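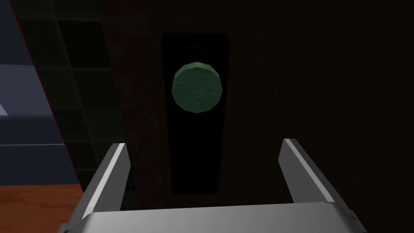

A green knob on a black backplate.

Rornau changes its mind about door handles, again

The town of Rornau has spent most of the spring arguing over whether its historic district may have lever handles. As of May the answer is that it may, provided they don't look like lever handles.

The district covers 183 houses, all of them bound by a rulebook that runs to 34 pages and devotes eight of those to front doors. Until now the rules called for round knobs "of a traditional character." The phrase was adopted years ago and has been interpreted since by whoever happened to be at the permit desk. Brass was traditional. Black iron was traditional if it was on the north side of Jamen Street. Porcelain was traditional until a homeowner asked for it in writing.

The trouble started when residents with arthritis pointed out that a round knob is hard to turn, especially with groceries. The town replied with a leaflet on how to grip a knob. It was not well received.

Under the revised wording, levers are allowed on any exterior door as long as they are "visually modest" when seen from the sidewalk. The sidewalk in question is also defined, at some length. Homeowners who swap hardware without a permit still face a fine of $200, a sum that would buy a very nice handle at Nikolaidis Hardware, where the display by the register has been rearranged to put the modest ones in front.

Neighboring Clokau dropped its own knob rule last year and reports that its historic district is still there.

Interior doors were never covered by the rulebook, although plenty of people in Rornau believed they were. The permit office says it received a number of applications for bathroom doors over the years and approved nearly all of them.
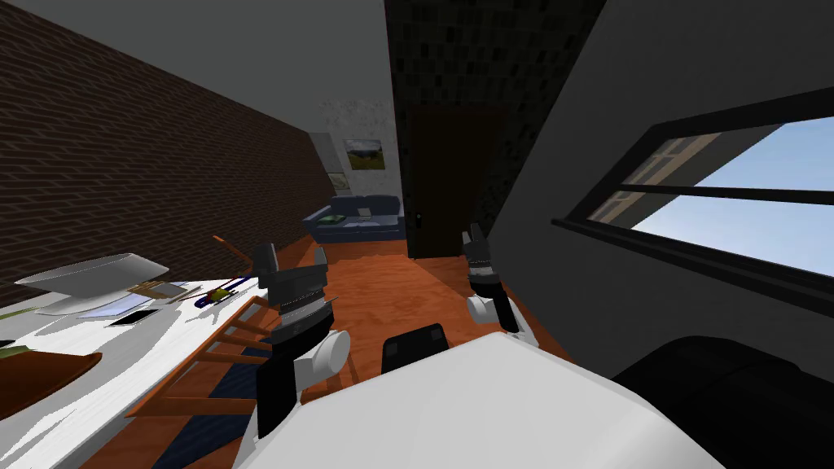 Do I need a permit if my new knob is the same as the old one?
A like-for-like replacement needs no permit, but the office would like you to keep the old knob until an inspector has compared the two. Bring it in a bag with your address on it.

Applications are taken at the town hall side entrance until 4 p.m. The side entrance has an automatic door. The next round of revisions will deal with mail slots.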